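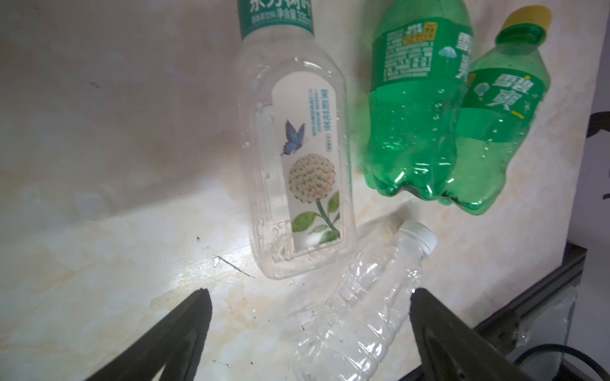

Pumlow Cold Brew Tea Bottle, 830 ml

We stock the Pumlow because people keep asking for it. The maker says it "unlocks" more flavor than an ordinary bottle with a strainer. We tried it next to the Ariria, with the same jasmine tea and the same night in the fridge, and couldn't pick one from the other.

What you do get is a wide mouth, a mesh filter that lifts out in one piece, and a lid that stays shut in a bag. The box claims 890 ml. We filled it to the neck and got 830, so that's the number we list.

Leaves: loose, larger cuts only. Dust and broken bags get through the mesh.
Steeping: 7 hours is plenty for green or jasmine. The leaflet says overnight, and ours tasted bitter by breakfast.
Cleaning: top rack, filter by hand.
Spare gasket: sold separately, which we think is cheap of them.

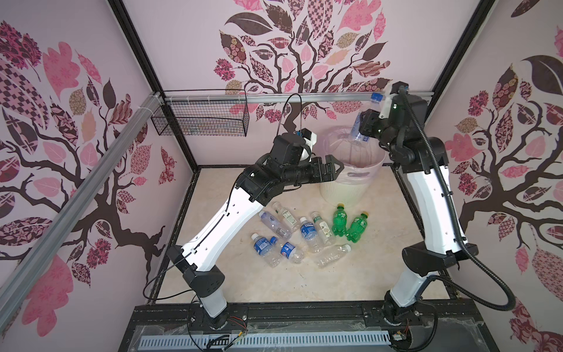

Can I pour hot water in it?
Let it cool first. The leaflet calls the body heat safe but gives no temperature, and we don't sell on a maybe.

Ships from our Dunne store. Returns accepted if unused.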